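Moving the backup jobs off cron

I have been running nightly backups from cron for long enough that the crontab had comments in it referring to machines I no longer own. In June I moved all of it to systemd timers. These are my notes, mostly so that I can find them again.

The setup is two machines. Hamdan is the file server in the hall closet, and Orkatis is the desktop. Hamdan pulls from Orkatis over SSH at 2:14 in the morning, writes a snapshot, prunes old snapshots, and then pushes a subset to a rented storage box. The old crontab handled this as four separate lines with start times spaced far enough apart that each job was expected to be done before the next one started. That worked until the photo directory grew. At some point the prune step began to overlap the push step, and the push would die on a lock file. Cron mailed the error to a local mailbox that I had stopped reading.

I found out because I needed a file. Nadine Zoubi had asked for a scanned lease from our old apartment, and the copy on the storage box was not there. The copy on Hamdan was fine, so there was no loss, but the remote side had been stale for weeks.

The first thing I changed was the ordering. Each step is now a oneshot service, and the later ones carry both Requires= and After= on the one before. You need both. After= only sets the order and will let the next unit start even if the previous one failed. Requires= on its own pulls the unit in but says nothing about waiting for it. Only the last service in the chain has a timer attached, and starting it drags in the rest.

The second change was Persistent=true in the timer. If Hamdan is off when the timer should fire, the job runs shortly after the next boot. Cron just skipped it. This setting only applies to timers using OnCalendar=, and I lost an evening to having used OnBootSec= in my first draft.

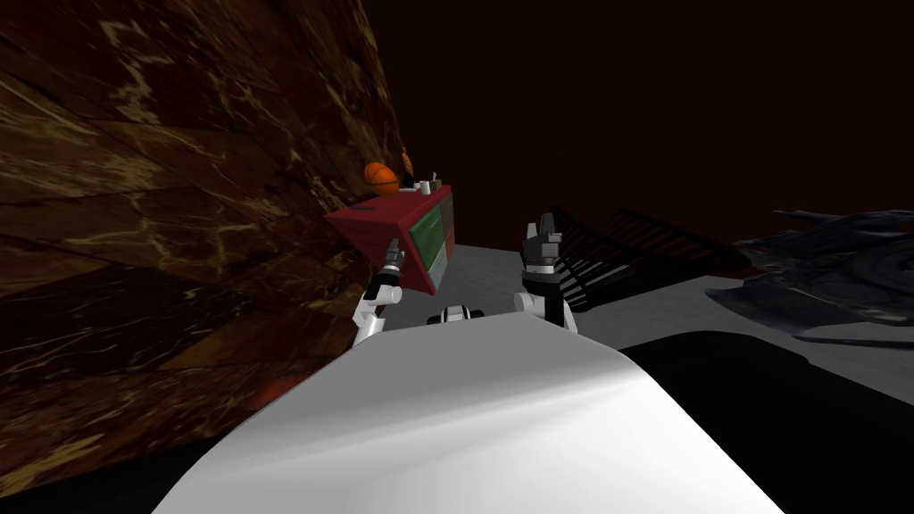 Page last changed: June (added the section on exit codes)

The exit code problem deserves its own paragraph. rsync returns 24 when source files vanish during the transfer, and on a desktop with a browser open that happens most nights. systemd treats any nonzero code as a failure, so the whole chain stopped. SuccessExitStatus=24 in the service section fixes it. I left 23 alone -- a partial transfer is something I want to hear about.

For reporting, I added OnFailure= pointing to a template unit that sends the last 500 lines of the journal to my regular mail account. The first failure it reported was its own, a typo in the mail script path.

Retention is 14 daily snapshots. The first full pass after the move deleted 1,073 files from the storage box, nearly all of them thumbnails from a cache directory I should have excluded years ago. The exclude file is now in version control with the units.

Still to do: a restore test that runs by itself. Right now I pull a random directory by hand and run diff on it -- when I remember.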